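Home | Products | Trade | About | Contact
Search this site
Search

About Velance
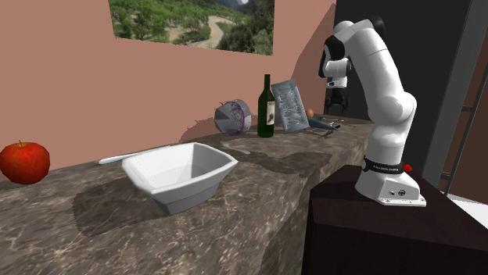 2 min read

Velance supplies and cuts stone benchtops for kitchens, laundries and small commercial fit-outs. The workshop is in the Pludach industrial estate and covers 800 square metres, including slab storage, a saw bay and an edge polishing line. The business has traded for 15 years.

Stock is limited to natural marble and granite. Slabs are held on A-frames, sorted by colour group and thickness, and can be inspected by appointment between 9 am and 3 pm. Veined and mottled stones vary between blocks of the same name, so colour is confirmed against the slab and not the sample tile.

Measurement is done on site once cabinets are fixed and level. The template is checked for wall deviation, overhang and cut-out positions before it goes to the saw. All cutting is wet, under extraction, and cutting water is settled and reused.

Two finishes are standard, polished and honed. The Danko range is supplied at 20 mm and the Valov range at 30 mm. Mitred fronts are available on both where a deeper edge is specified. Joins are placed away from sinks and cooktops where the layout permits.

Sealer is applied at the workshop and again after installation. Marble is etched by lemon juice, vinegar and wine whether or not it has been sealed. Care sheets are issued with each job and can be requested from the office by quoting the job number.

© Velance. Unit 701, Pludach Industrial Estate. Back to top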